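Wood tables keep a diary, and most of it is about coffee. White rings are the easy entries. They sit in the finish and haven't reached the wood, so try the lazy cure first: a dry cotton cloth over the ring, a warm iron on top with the steam off, five seconds, lift, look, repeat.

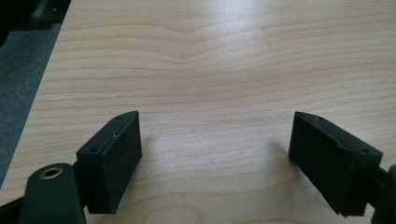

Tyra Aasen | Surfaces & Stains

Dark rings are another matter. The water has gone through, and mayonnaise won't save you, whatever your aunt says – you'll have a stain that smells of lunch. Sand lightly with the grain, 200 grit, then oil and leave it overnight.

For crumbs in the grain, use an old toothbrush. For candle wax, an ice cube in a bag and the edge of a library card you no longer respect.

And buy coasters. I own 53, and they live in a drawer, where they have protected the drawer beautifully.

Contact | © Ulside Home Pages | Back to top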